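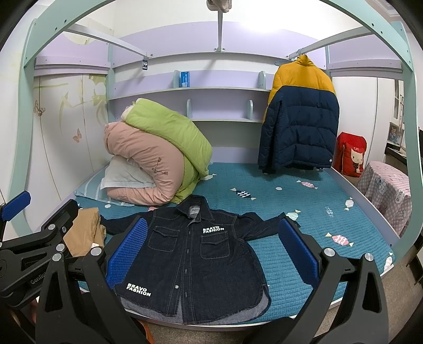 How do I keep a dark denim shirt from bleeding on everything?

Posted by Svenja Kaufmann, 2021-09-06

I bought a dark indigo denim shirt in May and it still gives off color. The collar leaves a blue line on my neck when it's warm out, and last week it stained a pillowcase. I've washed it four times, cold, with regular detergent. I rent in Arnmont and the machine in the basement only has three settings, so I can't do anything fancy. Would soaking it in vinegar set the dye? I would also like to keep it as dark as possible.

Ursina Ammann

Vinegar won't set indigo. People repeat that all the time, but indigo sits on the outside of the cotton and comes off with rubbing. What you want is to get the loose dye out and then leave the shirt alone.

Turn it inside out, do up the buttons, and soak it in a tub of cold water for 60 minutes. Dump the water and repeat until it comes out pale. Mine took three rounds. Then wash it by itself on the shortest cold cycle with a detergent for darks -- no powder. Dry it flat or on a hanger, out of the sun. After that, wash it only when it needs it.

It will fade some no matter what you do. For the pillowcase, don't put it in the dryer until the stain is gone, and try oxygen bleach if the fabric is white.

Wendelin Frei

I just wear mine over a dark T-shirt. Problem solved.

Florian Hubmann

Agree with Ursina on the soaking. One thing to add: a color catcher sheet in the wash helps if other clothes have to go in with it, but I wouldn't trust it with anything white. I lost a good towel that way. Also check the tag before you soak, some of these shirts have a finish that goes stiff and blotchy.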